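Skesito striped floor cloths, reviewed by Widad Awad

Sep 20, 2020

I bought these for the hall, where the polished tiles show every footprint. The mop leaves streaks, so I finish the worst bits by hand. I fold the cloth small and lean on it with a flat palm. 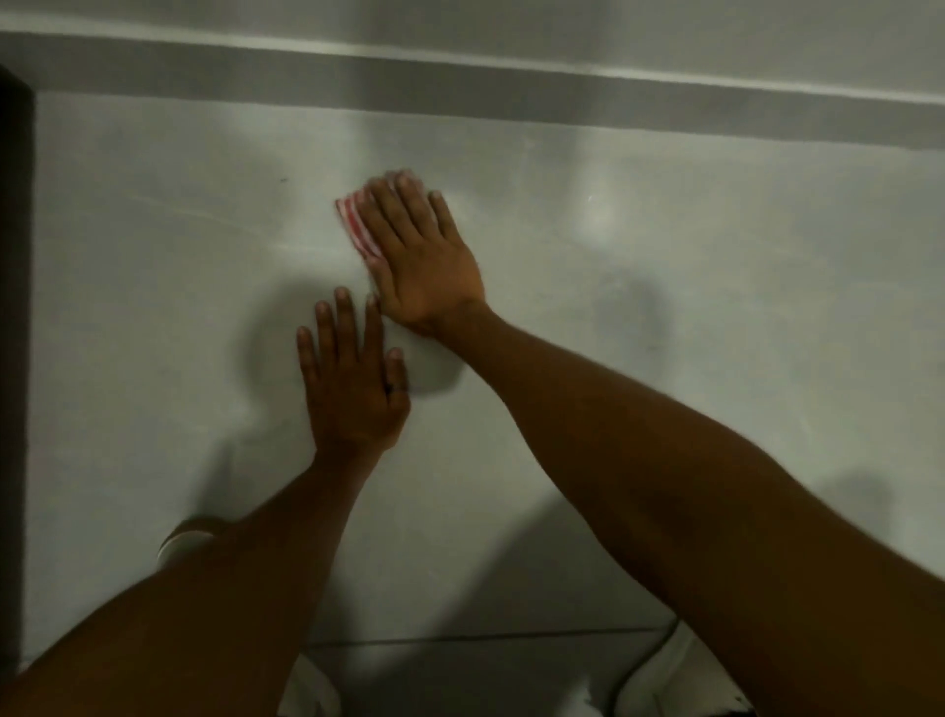 They come in a plain paper band with no washing instructions. I put mine through at 40 with the tea towels and the red has not run so far. One hem has started to go at the corner.

For scuffs near the door I use warm water and a drop of washing-up liquid, nothing stronger.
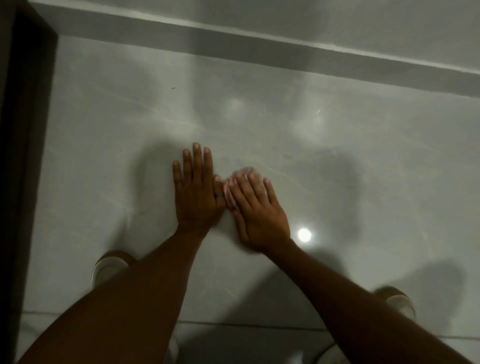

Size is my main complaint. The cloth is on the small side, and once folded it mostly disappears under one hand. On a pale floor with grey veining like ours it is easy to lose track of which bit you have done -- I go tile by tile now. The Hevidis cloth I had before was bigger but shed fluff.
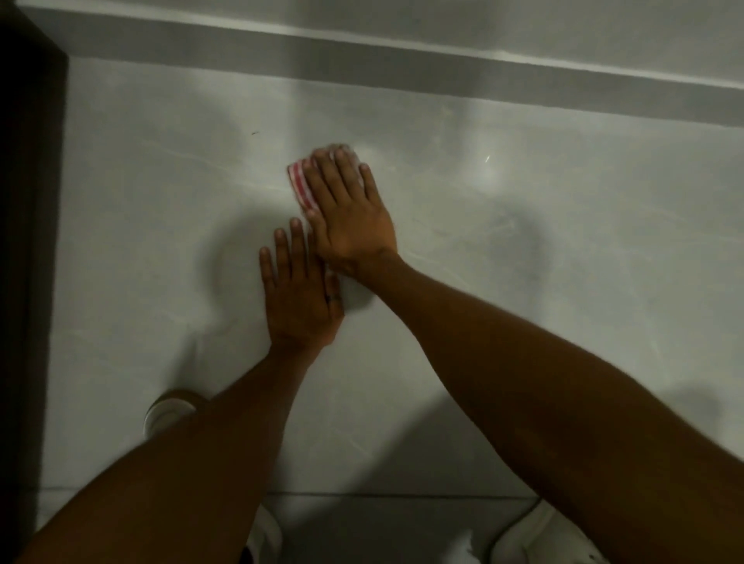 Folded cloth on the marble-effect tile, striped edge showing.

Good for spots and finishing off. For a whole floor I would still get the mop out. Four stars, and I will probably buy another pack in October.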